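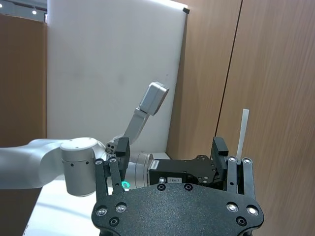 Folding a fitted sheet is the wrong place to start, according to Ewan Pryor. He'd like people to stop asking for it first, and he said so before I'd even gotten my coat off.

"Everybody wants laundry," he said. "Laundry is awful! Cloth never has the same shape twice. Ask me about putting cans on a shelf and I'll be a lot more cheerful."

So I asked him about cans. Ewan works on arms and grippers at Hatari, a small outfit that wants machines to take on the dull jobs in shops and, someday, in your kitchen. Their first customer is a grocery called Boychuk, where an arm has been restocking one aisle after closing since November. On its best night so far it put away 536 items – cans and boxes mostly, with a few jars. I told him that sounded like a lot.

"It's a slow night for a teenager," he said, and laughed. "A good stock clerk would do that and be home for dinner. Ours works until morning, and 12 of those items needed a person to come fix them."

Fix them how? Labels facing the back wall, mainly, plus a box of crackers that got squeezed. He told me squeezing is the thing he thinks about in the shower. Two fingers closing on a soup can is a solved problem as far as he's concerned. Two fingers closing on a bag of chips, well, you need to know when to stop, and you and I know that without being told.

I wanted to talk about my own house (I always do), so I went through my Saturday chores and had him grade them. Wiping a table got a "pretty good, if you clear it first." Loading the dishwasher was "plates yes, your weird mugs no." Taking out the trash was a flat no, on account of the bag, the door and the stairs. Picking up toys he thought might be fine in three years, and then he changed it to six, and then he asked me not to print either one. Sorry, Ewan.

Reinhold Meinecke came in partway through with coffee and disagreed with nearly all of it. He handles the shop-floor side, and he thinks the house question is a distraction.

"In a shop I can move the shelf," he told me. "I can ask for better light, I can ask for the boxes to come in the same way every time. Are you going to rearrange your kitchen for a machine?"

I said I might, if it did the dishes. He didn't look convinced.

The two of them do agree about demo videos. Both have made them, and both wince a little. Ewan said his rule now is to ask how many tries a clip took, and whether the person who set out the objects also wrote the software. I've been using that one on everything since.

What about price? Reinhold wouldn't give me a number. He did say that the arm is the part people stare at and the visits are the part they end up paying for, when something slips and somebody has to drive over. Their next project, called Gritum, is supposed to let the machine notice its own mistakes and try again before anyone gets a phone call. It works on cans. Jars are "getting there."

Before I left I asked Ewan if he had any kind of robot at home. Just a vacuum, he said. His daughter named it Dara, and it spends most of its time stuck under the couch.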